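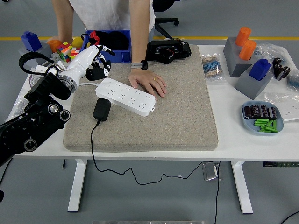
Ticket 2576: Speed limit sign feed, Plostville to Prusby

Status: open. Reported by Benito Marín.

Since March the limit on this road is 200 metres shorter in Travport than in the decision of the council. Drivers receive the old limit when they leave Plostville.

Step 1. I compared the feed with the published text. Section 227 has the wrong end point – the text says the Lins junction.

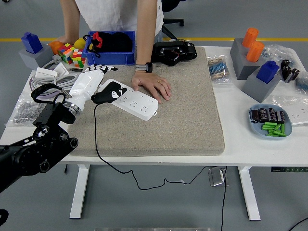
I corrected the end point and loaded the section again. The map is now right, but the driver message still shows the old limit.

Reply from Hedvig Öberg: The messages come from a second table. Please clear it for both directions and send me the log.
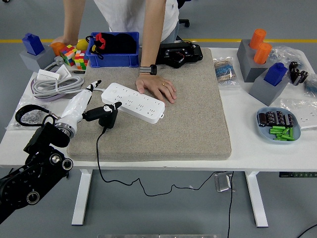
Page 2

14:20. Table cleared for both directions, log sent to Hedvig. I wait for her answer before I close the ticket.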